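Sink & scrubber FAQ - Todorova Bath Displays

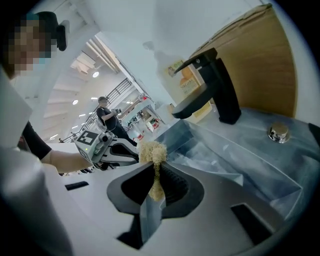 Can I use a scrubber on a concrete-look basin?
Yes, soft fiber ones. Light hand, rinse after. No steel wool.

Black faucet has white spots??
Hard water. Damp cloth, then dry it. No vinegar on matte black pls, it dulls teh finish.

Pop-up drain is stuck
Press once, firmly. Still stuck, unscrew the cap and clear out hair.

How often to swap the scrubber?
Every 2 months, sooner if its shedding.

Other questions: ask for Hui-mei Tsao, ext. 207, mornings best.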